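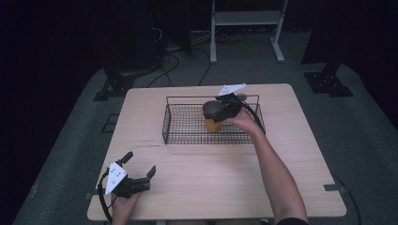

Orange cup and wire basket, right-hand gripper closed on the rim.

Can a machine clear a table yet?
Posted by Kalliopi Trajkovski, 07/01/2018

One cup, one basket, and a person's hands still doing the steering. I clean holiday lets in Dorgate and I'd pay 600 pounds tomorrow for something that did the cups and left me the beds. Are we anywhere near?

mullis_bench
No. We have an arm at work that packs trays all shift, but every tray is the same and bolted in the same spot. Move one by a thumb's width and it stops.

PrincessMaglaya
Bit harsh. Picking up a cup is mostly solved if the light is decent. Knowing which cups are dirty is the hard part.

mullis_bench
Solved in a lab. Try see-through plastic – ours can't find the edge of it half the time.

owino11
I look after the floor scrubber at a warehouse in Bratport. It does 1,000 square metres a night and I untangle it about twice a week. Still worth having.

PrincessMaglaya
So that's a chore done by a machine, then.

mullis_bench
A flat floor with no one on it. Kalliopi's got stairs.

Kalliopi Trajkovski
Three flights. And the last guests left 11 mugs in the bath. I'll ask again in May.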